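From: Leszek Pietrzak
To: Lisside kitchen list
Date: 14 Jan 2021
Subject: Re: Re: One pot, one spoon?

Mandla Mkhize wrote:

> I have been cooking this way since May and I would not go back. Everything
> else went in a box under the stairs. One stainless pot with two handles, one
> spoon with a decent thick grip, and that's the cooking side of the kitchen
> done. Less to wash, less to store, and you stop buying gadgets. I got the idea
> from the Nelach booklet, which says most households own over 400 kitchen
> items and use 27 of them. I'd encourage everyone on the list to try it for
> 40 days and report back. Leszek, I expect you to argue.

Well, you expected right.

I'll start with the booklet, because I borrowed a copy from Bokier and read the whole thing. Where does 27 come from? There's no source given, and no word on what counts as an item. Is a set of six forks one item or six? Are the jar lids in there? My guess is the author emptied out one drawer at home and did some multiplying. I have no quarrel with people owning less, but I'd like the number left out of it.

On to the pot. I don't doubt it's a good one. A stainless pot with two small handles is fine for soup, pasta, beans, potatoes, anything wet. Now fry an egg in it. You'll be reaching down the side wall with a spoon, and an egg does not come off bare steel because you asked nicely. You never said what you do about eggs, Mandla. Or pancakes. Do you just not eat them now? If so I think that belongs in the report.

And wire handles get hot on my stove. I had a pot like that from Venter and could not lift it without a towel over each hand, so there are two more items for your total right away.

The spoon is where I really part ways. A metal spoon with a colored handle is an eating spoon or a serving spoon. It is short. Stir anything deep with it and your knuckles are over the steam, and the minute you let go it slides down into the stew, handle and all. I don't know what the handle on yours is made of and I'd want to know before I left it leaning on a hot rim. I have a long wooden spoon that has done every job for years and I would keep that one if I were keeping one.

What I'll grant you:

- Washing up is shorter. No argument there.
- I own too many lids.
- I did put away the garlic press after your first message, and so far I haven't gone looking for it.

But "less to wash" only holds if you cook one thing at a time. Rice and a sauce in the same evening means cooking the rice, tipping it into a bowl, rinsing the pot, starting the sauce, and eating the rice lukewarm. I tried it for two nights. The second night I got the saucepan out again.

So before anybody signs up for 40 days, could those of you who have tried it say what you cooked and what you gave up? A plain list of dinners would do. I'd also like to hear from someone feeding more than two, as so far it's been all small households saying how easy it is.

The older messages on this are in the list archive, starting at number 1035.

Leszek

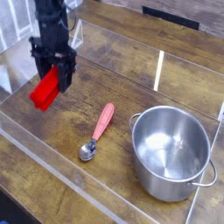 Stainless pot and pink-handled spoon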